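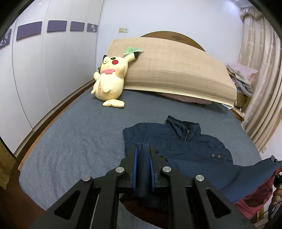 From: Philomena Noonan
To: Flurside listeners list
Date: July 26, 2019
Subject: Re: the new Goltton record

Pádraig Buckley wrote:
> Played it three times now and I still can't get past side one. The
> drums are so far back they may as well be next door. Does anyone
> honour their early stuff anymore? Is the live set worth tracking down?

Pádraig, stick with it! I felt the same in January when the first single came out, and then Sheehan (the long one, track 5) got me on a drive home and I had to sit in the driveway until it finished. The bass does most of the work on that one, and the organ comes in so late you've nearly given up on it.

I'll give you the drums though. My favourite thing about the first album was how loud and scrappy they were, and whoever mixed this one has tidied them right up – bit of a shame.

As for the live set, yes, get it if you can. Plasent pressed 358 copies and mine is number 3, which I'm unbearably smug about. The crowd talks all through the quiet ones but the version of Low Harbour is miles better than the studio take, with a proper ending instead of that fade.

Is anybody going to the theatre show? I've got a spare ticket up in the balcony, yours for what I paid.

Phil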